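# Replacement pad set for the Mavismont hand-held gripper

Part 169 is the revised finger pad set. It replaces all printed pads shipped with the first hand-held units and is supplied free to owners of affected grippers. It may also be bought separately as a spare.

## Reason for the revision

The first pads can shift on their brackets under a sideways load. The fault was reported by Lenka Hrnčiar of our Altmont workshop during basket loading trials with long-handled items. A pad that has shifted still closes, and the width reading stays within limits, so the operator gets no warning. The item turns in the grip or drops. In 7 of the reported cases the screw nearest the bracket had backed out far enough to catch on the item.

Check the lower edges of both pads before each session. Small chips at the edge are cosmetic and don't affect grip. A crack that runs into a screw hole is grounds for removal from service, as is a pad that moves under finger pressure. The brass inserts in the arms should sit flush with the plastic.

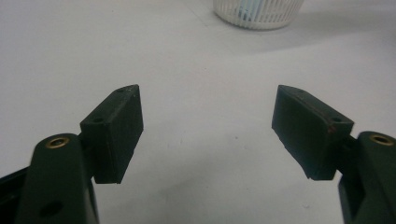
**PLIVDALE, February** - Shipments of part 169 have started. Units with serial numbers below 799 are affected. Units numbered 799 and up left the plant with the new pads and need no action.

Owners of affected units should stop using them for glass, blades or anything heavy until the new pads are fitted. Light household items may still be handled, provided the pads pass the check.

## What is in the set

- 2 finger pads, left and right (not interchangeable)
- 16 screws with thread lock applied, including spares
- Hex key
- Fitting card

The screws are single use. Once removed, a screw has lost most of its thread lock and should be thrown out. Don't reuse screws from the old pads, which are shorter.

## Fitting and testing

1. Unplug the gripper cable and open the fingers fully.
2. Remove the old pads and wipe the brackets clean.
3. Fit the new pads with all screws loose, close the fingers until the faces meet, then tighten.
4. Plug in the cable and run the width calibration. Skipping it leaves a small offset in the recorded opening.
5. Grip a hairbrush or similar item by the handle, with the head hanging free - this puts a twisting load on the pads. Move it over a basket, set it down and repeat with the other gripper.

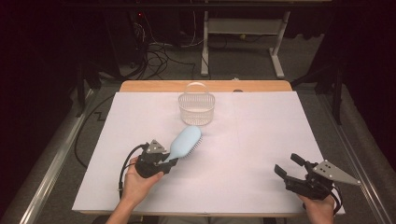 ## Returns and contact

Send cracked pads to the Palma service desk, marked for Welington Cordeiro, with the serial number of the gripper. Intact old pads can be discarded.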